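Notebook, test kitchen, 16/12/2025

Washing-up corner, second day of sorting

I started with the drawers, because yesterday I stopped in the middle of them. The left one is finished. Lids without a box went to the bag for Rogério, who says he can still use some for paint. The right one still has the measuring spoons mixed with tape and pens. Shiyu wants the spoons to hang, I prefer them lying down. We leave it for January.

Sauce trials are the main reason the sink is always full. Bülent made three batches of the brown one this morning, all from the Cordeiro recipe, and each batch dirties two bowls, a whisk and the small pot. The second batch was the best for me, the third too salty. He wrote the weights in his own book: 200 g onion, 50 g sugar, and water up to 1000 g. I copy them here because his book travels with him.

Dish soap. We buy the big refill from Jivinmont and fill the pump bottles ourselves. I measured how much soap goes in a normal wash of bowls. With full pumps people use much more than needed, and then the rinsing takes longer than the washing. I marked a line on my measuring cup at 100 ml, this is for one full basin of warm water, and the result was good also with oil. For dried sugar it needs a soak first.

Order of washing that we agreed (Janaína wrote it on the door, I repeat it with small corrections):

Glasses and clear things first.
Then spoons and whisks.
Then bowls, the plastic ones before the steel ones. Janaína had them in the other order, but plastic takes the fat from old water and stays slippery.
Pots at the end, with fresh water.

Sponges. The old habit was to leave them lying flat in a puddle behind the faucet. I moved the drying rack a little and asked everybody to squeeze the sponge and put it on its side. Everaldo asks if we can buy the Cultik ones again. I looked, they are out of stock, so we continue with the green.
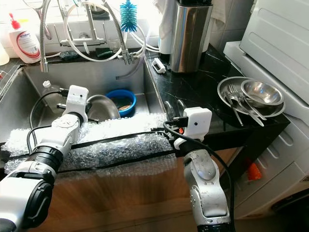 Does the blue plastic bowl need a different wash from the steel one?

It needs only warmer water and a second round of soap when there was sauce in it. The steel bowl is clean after one round. Do not use the rough side on the plastic – the scratches keep the color and later also the smell.

Other things from the afternoon:

The bottle brush goes back to its hanging place after use, bristles free, not touching the wall. I found it two times in the drawer with the spoons.

Bülent asked if bowls can soak during the night. I would say no for sauce with sugar, one hour is enough, and in the morning somebody else needs the basin.

The pull-down hose drips a bit when it is not placed well. I tightened the ring by hand. To look at it again tomorrow, and if it still drips I call Hilton, the plumber, his number is inside the cupboard door.

Still open: right drawer, labels for the refill, new towels.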